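November 17, 2020
Bench log, Dristora two-arm kit, loaner unit from Sirkholm

Third session with this thing and I still don't know what we'd be paying for. The brochure says "kitchen-ready handling out of the box." The box had two arms, a rail, a bag of screws and a manual that stops making sense at page 3. Divina did most of the cabling in September and has already redone the left side once.

Today was containers. Sirkholm's rep wanted us to stick to their demo objects. I said no, we use what people have at home, so it's a plastic bottle with dried leaf stuff in it and the jars with red lids. Started with the bottle.

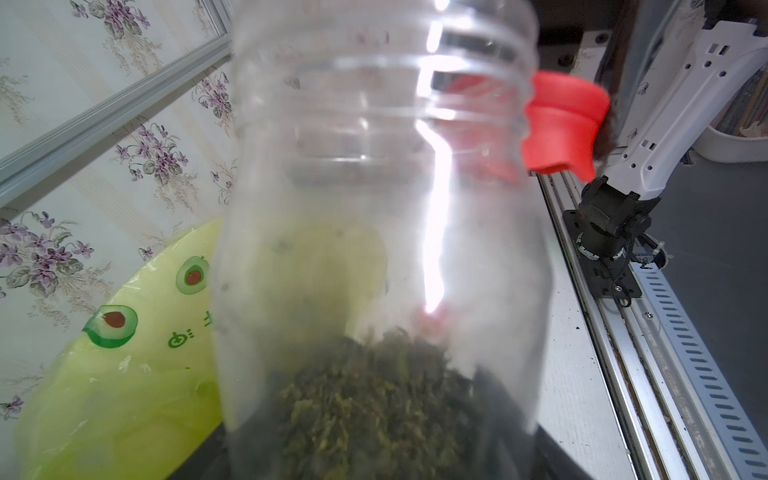 Clear plastic is where I expected trouble. The manual mentions transparent objects exactly once, in a footnote, and tells you to "adjust lighting as needed." Adjust how? Asked support through the Gindora portal, ticket 883, got back a link to the same page of the manual. Leaving the lights alone until somebody gives me a real setting.

Other gripes while I remember. The grip force slider goes to 400 and has no units anywhere. The log viewer drops the first entries if you open it mid-run. Calibration file 481 is the good one, do NOT load the newer one, it puts the right arm off to one side and you won't notice until it closes on air.
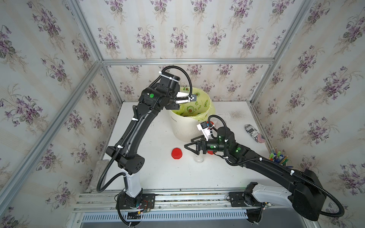

I'd like the price sheet broken out by part. The arms seem decent. The software license renews yearly and I can't find what we lose if we let it lapse. Mohammadi quoted us a single-arm setup without any of that and we should at least call them back before signing.

Jars after that. Two grippers working close together is the whole sales pitch, so it's the part I want numbers on. Sirkholm sent a success rate with no trial count and no list of what they tried it on. I don't count that as a number.

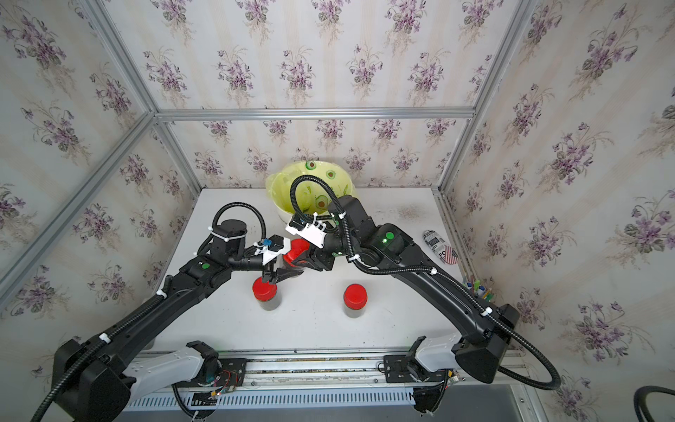
Maribeth Estrella read this over and thinks I'm being too hard on it: the single-arm quote can't hold a jar and work the lid at the same time, so comparing the two on price is pointless, and she'd keep the loaner through the full trial period before calling anyone.

Fine. But then we need our own tally, same objects, same file, every attempt written down including the ones where somebody hits stop.

To do
- ask Sirkholm what the slider is measuring
- reopen 883
- spare cable ties
- Divina: back up 481 somewhere other than the bench machine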